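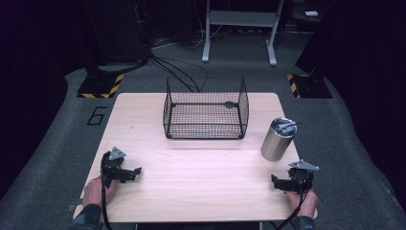
Surely a pair of grippers you hold in your hands is just an expensive way to move a cup, was the first comment from the back row when part of this talk was given internally. Leave the slide up and take the objection seriously. Moving a cup is the job. What a buyer pays for is the record of the movement, and whether that record can be used later without the person.

Slide 2. Scope

State the product name in full: Drinari two-hand kit, supplied by Virnero, with the Flerkitz recording software. We had it on trial at the Endale site for 15 working days. We paid the standard rental rate and the supplier has not seen these slides.

Say what is out of scope. We did not train a policy for a customer, and we did not test the kit with any arm other than our own. Anyone who came for a comparison of arms can ask me during the break.

Slide 3. What is in the case

Left and right gripper, cables, calibration board, one power unit, printed quick-start sheet. The full manual is a download and you need it by the second day. The quick-start sheet stops at the point where both grippers show up in the software.

Both grippers are cabled. Point back to the opening slide: a cable comes down past each hand. Pause here, people in this audience ask about wireless every time. Virnero offers a wireless option on quotation. We did not have it and I can't comment on its latency.

Slide 4. Cable handling

Spend a full minute on this one. With the cable in front of the wrist, the operator starts to turn the whole forearm to keep it clear, and the turn ends up in the data. Our operators noticed it before we saw it in the plots. A strap at the elbow helped. Routing over the shoulder was better for standing work and worse for anything low on the table.

The strain relief at the gripper end is good. The connector at the other end is the weak part – we replaced one during the trial, and the replacement came from our own stock.

Slide 5. Setup and calibration

From closed case to first usable recording took 14 minutes with an operator who had done it before. The first attempt took most of a morning. Most of that went on a firmware mismatch that Flerkitz reports as "device busy". Check the firmware first.

Calibration has to be repeated after a gripper is dropped or the plate on top is loosened. The software does not detect either case. We wrote our own check, which is a fixed touch point on the table, hit with each jaw tip at the start of a session. Skip the math unless asked. It is in the backup slides.

Slide 6. Choice of tasks

Simple tabletop work: put an object in an open container, take it out, pass it from one hand to the other, set it upright. Wire mesh baskets and shiny metal tumblers were used on purpose. Mesh is hard on depth sensing and polished steel is hard on nearly everything. If a kit only performs on matte blocks, you want to know during the rental period.

Keep the middle of the table clear before each take. Operators who began with the grippers apart and level produced recordings that were easier to align. We made that the rule in the second week.

Slide 7. Results

Of the recordings we kept, 94 percent replayed without manual repair. Read the next line slowly: replayed means the motion file was complete and within joint limits. It does not mean the object ended up where it should. Task success is on the backup slide, by task, and the tumbler is the worst of them. The jaw pads slide on steel if the grip is high on the taper.

The handover task lost the most takes. When the two grippers come close together, tracking of the left one degrades. Virnero has confirmed the behavior and suggests a change in camera height. We tried it late in the trial and have too few takes to show.

Slide 8. Operator load

Weight is acceptable for short sessions. The trigger spring is stiff. Two operators reported sore thumbs by the end of a shift, so we rotated after each block. There is no softer spring in the parts list. Ask the supplier.

Slide 9. Service and cost

Support answered by e-mail the same day in most cases, with a useful answer on the next. Spare jaw pads are cheap and wear fast, so order them with the kit. The Flerkitz license is per workstation, and the export module is a separate line on the quote. Check that line. Without it the files stay in the vendor format.

Slide 10. Recommendation

Rent before buying. Good fit for teams that already have an arm and someone to maintain scripts. Poor fit for a site that expects a finished workflow out of the case.

We have extended the rental through March, with a new cable set and the same task list.

If time is short, drop slides 8 and 9 and go to questions. Backup slides start after the blank.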